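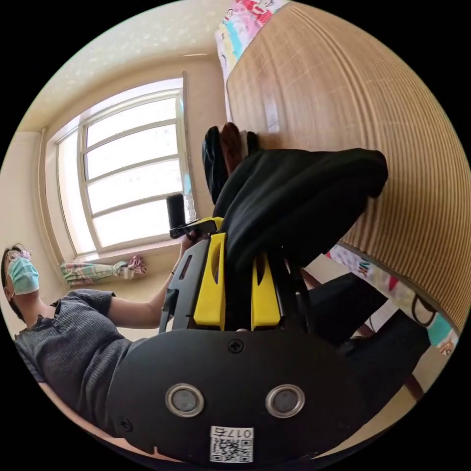

What is Flimstead?

A list of road movies, kept as one plain table, with a short note on every film in it. There are 309 films right now and I have watched all of them, a few of them far too many times.

Can I use it for my own project?

Please do! Take the whole table, take one column, make a poster out of it. If you print it somewhere, a mention of the name Flimstead is plenty.

How it started

I love movies where people get in a car and the movie just goes with them. I kept my notes in the back of a school planner, then in two planners, and then my friends got tired of me texting them titles at midnight and asked for something they could sort. So I typed it all up, and I had such a good time doing it that I went back and rewatched half the list (the deserts ones first, obviously).

What counts as a road movie

The trip has to be the main thing. A long drive in the first act doesn't get a film in, even if it's a gorgeous long drive. Buses, trucks, motorcycles and one riding lawn mower are all welcome. Trains are out. I know, I know. Trains have their own rhythm and they deserve their own list, and I'd be thrilled if somebody made it.

Columns

title: the name on the print I watched
year: first public showing, festivals included
country: can hold more than one, split with a semicolon
vehicle: whatever they spend the most time in
riders: how many people are along for most of the trip
ending: arrived, turned back, still going, or other
rating: 1 to 9, my own taste and nothing more
note: one to four sentences, no spoilers past the halfway point

The ending column is my favorite thing in here. Sort by "still going" and you have a month of wonderful evenings lined up.
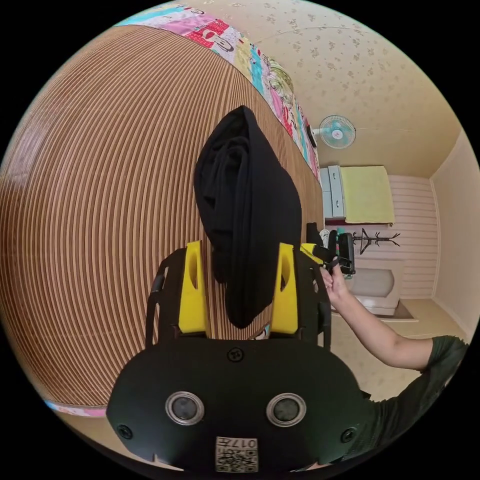

Known gaps

Silent films are thin. I have only 4 and I'm sure there are terrific ones I've missed. Anything that never got English subtitles is missing too, so whole countries look emptier than they should.

Ratings from the early planners run high. I was giving out nines like candy back then, and I've left them alone except for 2 that I really couldn't defend after a second viewing.

Some running times differ between prints, so I dropped that column in March. The old version is still in the folder called Yammine if you want it. Please don't merge it back in, the title spellings don't match.

File notes

The table is saved as UTF-8 with commas between fields and quotes around every note. Blank means I don't know. A zero in riders means the driver is alone.

Sending in a film

Write me the title, the year and why you love it. The "why" is the part I read first! I go through suggestions on Tuesday nights and watch the film before it goes in, so rare ones can take a while. If you know where a hard-to-find one can be watched, put that in too.

Kept by Aurelio Ponce. Still looking for a decent copy of anything with a camper van and a goat.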